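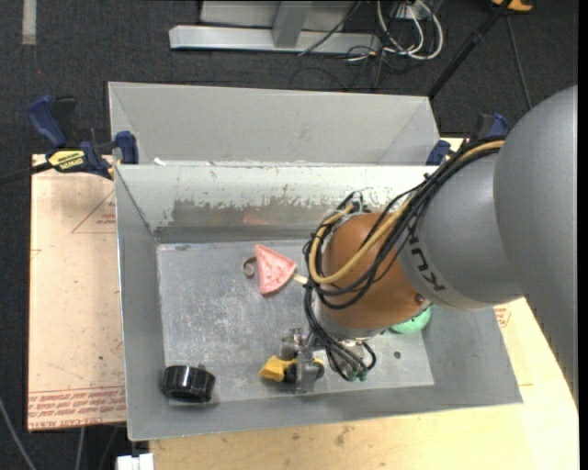

Week 2 notes: can machines do the chores yet?

These are tidied up from what I said in the lecture, plus a couple of bits I skipped when we ran over. Slides are on the course page. The reading for next time is the Somogyi chapter, and please do read it, as I'm going to pick on people.

I started by asking you all which chore you'd hand over first. Laundry won by a mile, then washing up, then somebody at the back said "finding things in the kitchen drawer" and got a laugh. I'd like to stick up for the kitchen drawer! It's the most interesting answer of the lot, and most of this week is really about it.

Picking one thing out of a box of mixed things is what people in the trade call bin picking. It sounds dull. You do it every time you fish your keys out of a bag, and you do it mostly by feel, with your eyes somewhere else. Now try it with two stiff metal fingers and no skin. You have to decide which lump is one object and which is two objects touching. You have to find a spot to grab that won't slip, and then get the fingers down beside it without hitting the wall of the box or shoving the thing into a corner.

Corners are horrible, by the way. Something round that has rolled into a corner has a wall on two sides, so there may be nowhere for the second finger to go. People nudge it out first without thinking about it. Getting a machine to nudge on purpose is a research topic, and Margarida Antunes will be talking about it in her guest slot (room to be confirmed, keep an eye on the page).

Factories versus kitchens

On a shop floor you can cheat, and I mean that as praise. You choose the box, you choose the lighting, you bolt or clamp everything down, and you know what's going to turn up. At Dakach, the parts warehouse I keep going on about, there are 400 different items on the line and every one has been weighed and measured. A miss costs a second or two and the arm has another go.

Your kitchen has none of that. I made a list at home one evening and gave up at 2000 things, and I hadn't opened the cupboard under the stairs. Some are floppy, some are see-through, some are sticky. The cat is not on the list but would like to be involved.

So my rough scorecard, which you're welcome to argue with:

Moving boxed goods of a known size: yes, and has been for years.
Picking loose, hard, mixed objects from a bin: often yes, slower than you'd like.
Emptying a dishwasher: good on video, patchy on an ordinary day.
Folding laundry: getting there, bring a book.
Tidying a child's bedroom: no.

A word on demos

When you watch a clip of a robot doing a chore, ask how many tries there were, whether it's been sped up, and whether a person was steering. Then ask whether it had met those exact objects before. A toy it has practised on all month is a very different test from one it first saw this morning – and the two look just the same on film.

For the seminar

Pick one chore and do it slowly, with oven gloves on. Write down every point where you had to feel your way, change your grip or push something aside. One page is plenty. Group 21 has the late slot again, sorry. Hand in by 29th November, on paper or through the page, and put your name on it this time.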